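Handheld gripper demos, can into box task
16 November 2018 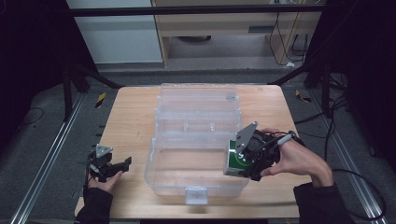
Right gripper with the green can at the edge of the clear box, left gripper open.

Started the second block with Blair this morning. Same task as the first block: pick up the can, put it in the open base, set the gripper back at the start pose. Blair did the demos and I ran the logging. We got 300 in before lunch, which brings the total to 1,791 for this task.

Threw out 14 from the morning. Most were tracking dropouts on the right gripper when the wrist rolled too far and the plate turned away. The others were grasps where the can slipped on the way up and Blair had to regrip. I'd like to keep regrips as their own set at some point but they are not labelled for it yet, so out they go. Left gripper tracking was fine all morning.

Clock offset between the left and right streams is still there. It grows over a session and resets when the logger restarts. I restarted between batches and corrected the rest in the Hirkach script. Need to write down the correction properly, at the moment it lives in my head and in one line of code with no comment.

Trained a policy over lunch on the first block only, right arm actions, left held still. Replayed on Vellel in the afternoon. It reaches the can well. The trouble is the release: it opens too early and too high when the can is near the box wall. My guess is that the finger opening signal is smoothed too heavily in preprocessing and the release gets smeared back in time. Arlo Mbeki thinks it is the height variation in the demos. Both can be checked from the data we have.

To do:
- rerun preprocessing with the smoothing off for finger opening, leave it on for position
- plot release height against distance to the box wall, both blocks
- 2 training runs with the same seed, one per preprocessing version
- ask Blair Nisbet to vary the can start position more in the next block
- move old logs off Bumby, the disk is nearly full

Lid closing with both hands waits until December. No point starting it before the release is sorted out.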